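Home > Furniture and Storage > Racks and Stands

Is a hollow plastic base on a pole stand ever any good?

festik_doubter
Posted 2018-01-03 | 667 views

I bought a Festik pole stand to hold coats by the back door. The box says "rock solid" in two places, which made me suspicious before I got it open. The base is white molded plastic and weighs next to nothing. Turn it over and it's all thin walls with air between them. The pole goes into the middle of it, and that joint is the only thing keeping the whole business upright.

I put it together the way the sheet says and it leans. It's a small lean, but with one winter coat on it I can push the top sideways with a finger and watch it sway. The store told me it "settles in." I don't see how plastic settles into anything except being more crooked.

Did I put it together wrong, or is this just what you get? I've seen people recommend filling the base with sand, and I've seen other people say that wrecks it. I paid 40 dollars and I'm not going to spend that again on fixes.

pantryshelf
Member, 30 posts

Mine is great, no problems at all! Just tighten it more.

festik_doubter

How much more? Mine stops turning and it still leans.

pantryshelf

Maybe you got a bad one.

old_iscombe_rd
Member, 556 posts

"Tighten it more" is how these get broken, so please don't.

I've had three of this type of stand, two from Sterov and a cheaper one I got at a yard sale in July. I don't think much of any of them, and I wouldn't believe the weight rating on the box either. I've never seen one that says where on the pole the weight was supposed to hang, and that makes all the difference. Still, a lean you can see with nothing hanging on it usually comes down to how it was put together.

First, take the pole out and start over with the base on a hard, flat floor. Carpet or a padded mat will hide a lean, or give you one that isn't there. Set the pole in by hand and look at it from two sides before you tighten anything. If it goes in crooked and then gets stiff, stop and back it out. Plastic will let you force it. You'll think it's snug and it will be crooked for good.

Then check the base itself. I look for cracks where the walls meet the center, and for bits of leftover plastic down in the compartments. A sliver under the pole is plenty to tip it. Scuffs don't matter. A split does, and I'd send it back the same day without letting anyone tell me about settling in.

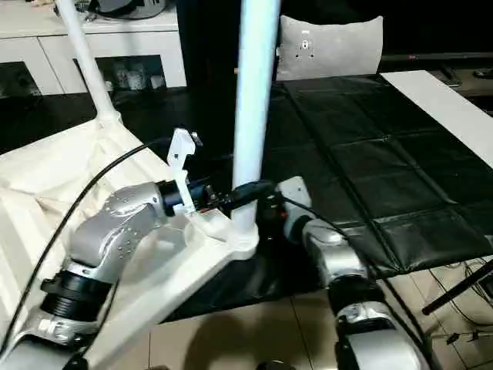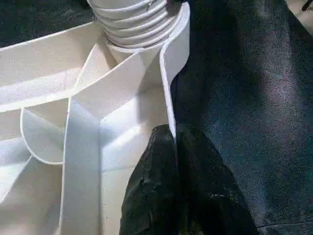 As for sand, I don't buy it. A base with open compartments underneath won't hold loose sand unless you seal it, and whatever you seal it with has to stick to plastic that most glues don't like. People who swear by it never seem to come back a year later and say how it went. If you want weight, put a flat paving stone across the top of the base, as close to the pole as you can get it, with a piece of old towel under it so it doesn't scratch. It's ugly. Behind a door you won't care.

And keep heavy coats on opposite sides. I know the box shows them all bunched on one side, but I bet the one in the picture is screwed to the floor.

festik_doubter

Took it apart. There was a curl of plastic down in the middle that I'd missed. It stands a lot straighter now. Still sways with the big coat, so I'm not taking back what I said about "rock solid."

essien_corner
New member

Does the paving stone work on the round kind too? Mine has a lip around the edge and I don't think a stone would sit flat.

old_iscombe_rd

Depends how high the lip is. Two smaller stones, one each side of the pole, might fit inside it. I'd measure before buying any.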